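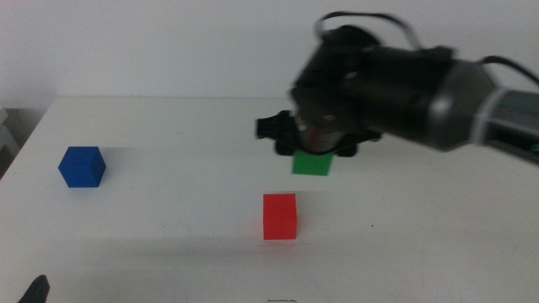 The Trouble With Blue

By Ese Isah
Oct 29, 2018

Everybody's favorite color. Ask in any office, any school, any bar. Blue wins, and then you try to buy a can of it.

I went to Plillis, the paint store on Grudumska Street, on a wet morning in September with a simple plan. Get blue for the hallway, get home, paint. Two hours later I was still at the counter with a fan of chips in each hand. Slate. Harbor. Denim. Something called Widow's Porch that looked gray to me and purple to the man behind me.

"They all do this," said Sarla Rathore, who has mixed paint there long enough to have stopped selling certain colors to certain people. "They hold it up to the window. Then they hold it up to the light over there. Then they go home and call me."

The store lists 399 blues. It lists 57 reds. Reds don't come back, Rathore says. Blues come back all the time, half a can gone, lid hammered on crooked.

Why it goes wrong

Light, mostly. North-facing room, cool light, and your nice soft blue goes cold as a dentist's office. Same can in a south room, fine. Lovely even. Warm bulbs push it toward green. And the size of the thing matters, a chip the size of a stamp tells you next to nothing about four walls and a ceiling bouncing color at each other all day.

Then there's what's next to it. Put a blue beside yellow and it jumps. Put it beside another blue and one of them suddenly looks dirty. Painters have known this forever. The rest of us find out on a Sunday-best couch that used to match.

Garba Aliyu paints houses out in Usman and has opinions. He was eating lunch in his van when I called, so this is from my notes and some of them are smeared.

"Brown cardboard. Paint a big piece, both coats. Move it around for three days. Not one day. People do one day." He also wants you to paint the edges white, or leave a border, so the old wall color isnt arguing with the new one. His own house is cream all over. I asked. He laughed for a while.

Royal blue, he says, is the one he talks customers out of most. Great on a front door. Great on small things. A whole bedroom of it and they call him back before the winter's over.

The kid factor

Rathore's other theory is that we all learn blue too early. The blue you carry in your head is the crayon one, the block one, strong and plain with nothing mixed in. So you come in at forty wanting that, and get handed a card full of fog and dust and thistle.

Thitima Sitthichai teaches art to seven-year-olds and more or less agrees. Her classes start with the strong colors and stay there till after winter break. Then white goes on the table. Everyone makes a pale blue, and no two match, and there is shouting. She pins up all of them, 100 little squares when both groups are done, and asks the kids to find their own. They nearly always can. Parents, at the open evening, nearly never can pick out their own kid's.

"They say, but it's all light blue," she told me. "And the children are so insulted."

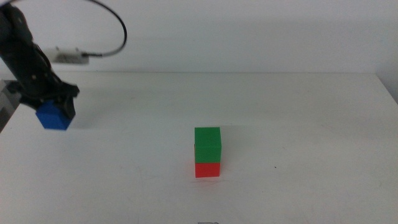 A blue with a name

The one blue people ask for by name at Plillis is Suliseo. Deep, a bit of green at the bottom of it, dries darker than you want and then lightens overnight. Fatima Osagie came up with it for her own kitchen in 2000, by accident, tipping the end of a tester into a can of something duller. She took a dried smear of it to the store on a jar lid and Rathore matched it by eye.

Osagie has since painted over hers. Green now. "I got tired of it," she said, and wanted to talk about the green instead, at some length, and it is a good green.

She did give me one piece of advice. Choose at the hour you use the room. Kitchen at breakfast, bedroom at night with the lamp on, hallway when you come in from work and its getting dark.

So I did that. Cardboard up in the hall, three days, coat still on every evening staring at it. Went with Harbor. Second coat goes on this weekend if the trim dries.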